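4.3 Recording wipe-down episodes near mirrors

Applies to the Statinell policy trainer, June 2023 release.

1. Home both arms and open the grippers fully.
2. Start the Fakilach recorder and wait for the wrist stream to settle.
3. Record 50 episodes per room. Discard any with a dropped stream.

Caution: keep the fingers clear of the basin rim when the arm is lowered.
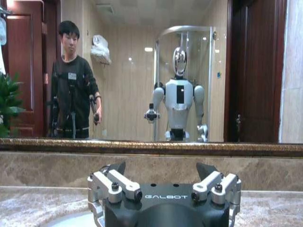
Reflections are the main source of false detections in the Pringle test set. Of 2434 wrist frames, the unmasked model placed a second arm behind the wall in nearly 1656. A wide mirror over the counter returns both the robot and the operator holding the controller, so mask everything inside the gilt edge – the backsplash stays in. Set the mask margin to 7 pixels.

4. Run the mask check and save the result with the episode log.

Note: masks drawn by Effie Farquharson for the Sukden rooms are not valid after a mirror is moved. Redraw them.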